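Renting at Arska Court: Questions We Get Before People Sign

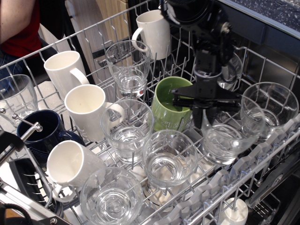
Rhodri Vaughan wrote in to ask why a one-bedroom listed at $1,795 a month ended up costing him closer to $2,000 once the first bill arrived, and whether the listing was ever going to mention it. Fair question. It's the first one below, and the rest are the ones that come up in our inbox most often. The tenants' group writes this page. The management company doesn't.

Is $1,795 the real monthly cost?

No. That's base rent on the smallest one-bedroom. Water, trash, pest control and the "community technology" charge get added on top. Parking is extra too. Ask the leasing office for one sheet with every monthly charge on it, in writing, for the exact unit you want. If they tell you it "varies," ask what it was last month for that unit.

What is the community technology charge?

We've asked this twice and got two answers. The first was that it pays for the package lockers. The second was that it pays for the Ukari resident app, where you pay rent and request repairs. You can't opt out of it. You can pay rent by check if you ask for that in the lease, but the charge stays on your bill either way.

The listing says 891 square feet. Is that right?

It depends on what you count. Natalina Morelli measured her place wall to wall and couldn't get near that number without including the balcony and the outside storage closet. Management says the figure comes from the builder's plans. Bring a tape measure to the tour and check the bedroom in particular, as a king bed plus two nightstands is a squeeze in the corner units.

"Luxury finishes" — meaning what?

Meaning whatever the person writing the ad wanted it to mean. Some units have been redone and some haven't, and both kinds have been listed with the same wording. Don't sign off the model unit. Ask to walk through the one you'll be living in, even if it's still occupied and they have to give the current tenant notice. If they won't show it, get a list of the appliances and flooring attached to the lease.

Are the amenities open?

The gym is. The pool opens late and closes early, and last year it was shut for most of August. The rooftop lounge has to be booked and there's a cleaning fee for using it. None of this lowers your rent. The lease calls amenities a courtesy that can be changed or withdrawn at any time, so we'd treat the whole lot as a maybe when you're comparing prices.

How quiet is it?

The ads say "peaceful courtyard setting." Half the building does face the courtyard. The other half faces the Dimitrov Street bus stop, and the first bus is at 5:10 a.m. Go stand outside at rush hour and then again after 10 p.m. Top floor units get less footstep noise but more from the roof equipment.

Is the move-in special worth it?

Do the math over the full lease. The last one was advertised as up to $3,000 off, but it only applied to the biggest units on an 18-month term, and it came as a credit in the final months. Leave early and you lose it. Your renewal is also figured from the full rent, so the jump in the second year can feel bigger than the notice makes it sound.

Do I get my deposit back?

People do, with effort. Take dated photos of every room on the day you get the keys, including inside the closets and the oven, and email them to the office that same day. The usual deductions are carpet cleaning and paint. Normal wear shouldn't be charged to you, and we've seen charges dropped when a tenant asked for receipts.

What about the Varnonano air filters?

They're mentioned in the brochure as a health feature. They are filters. They still need changing, and the lease makes that your job. Ask what size your unit takes and what a replacement costs before you decide how impressed to be.

Who do I call if something breaks at night?

The number on the back of your parking card reaches an answering service. They'll send someone for flooding, no heat or a lockout (lockouts are billed). Anything else waits until morning. Put it in the app as well, and save a screenshot — requests have a way of being marked complete before anybody has knocked.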